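4.2 Storing Small Items in the Rovdale Cabinet Safe

Before loading the safe, confirm that the four anchor bolts are tight and the shelf is level. The shelf is rated for 400 ounces, evenly spread.

1. Enter the user code and press the key symbol. The lock releases for 14 seconds.
2. Turn the handle clockwise and open the door fully.
3. Place heavy items at the rear of the shelf. Keep the bolt channel on the hinge side clear.
4. Group loose papers, keys and jewelry in closed containers. Rigid boxes and tins with flat lids stack best.
5. Leave a gap of 2 inches between the tallest item and the door panel.
6. Close the door, turn the handle counterclockwise and wait for one long tone.

Note: The safe is not rated for magnetic media. Use the Rovdale media insert (sold separately).

Caution: Do not store medicines that require temperature control. The interior has no ventilation.
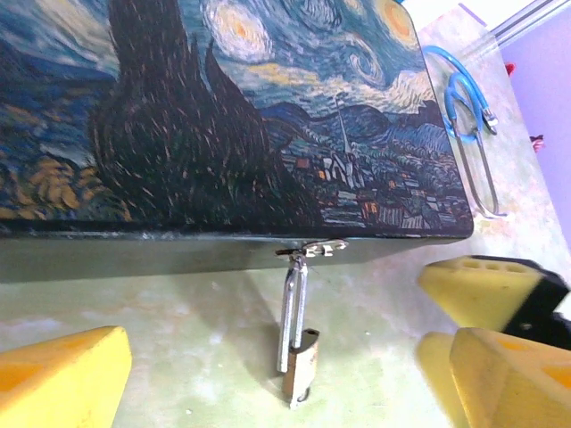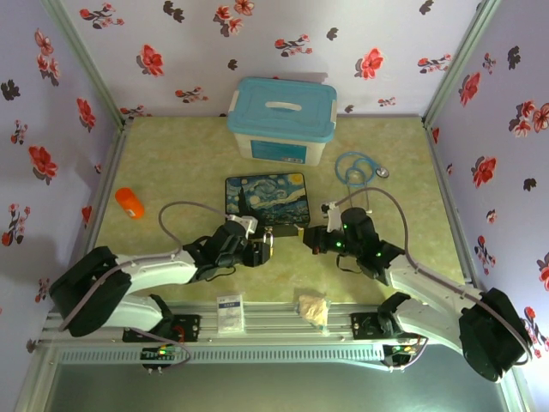 A case with a Starry Night design.

7. Record the contents on the inventory card and keep the card outside the safe.

If two short tones sound at step 6, the bolts have not extended. Open the door, check the channel and repeat. If the fault remains, replace all batteries before contacting service. Codes are kept in memory during a battery change.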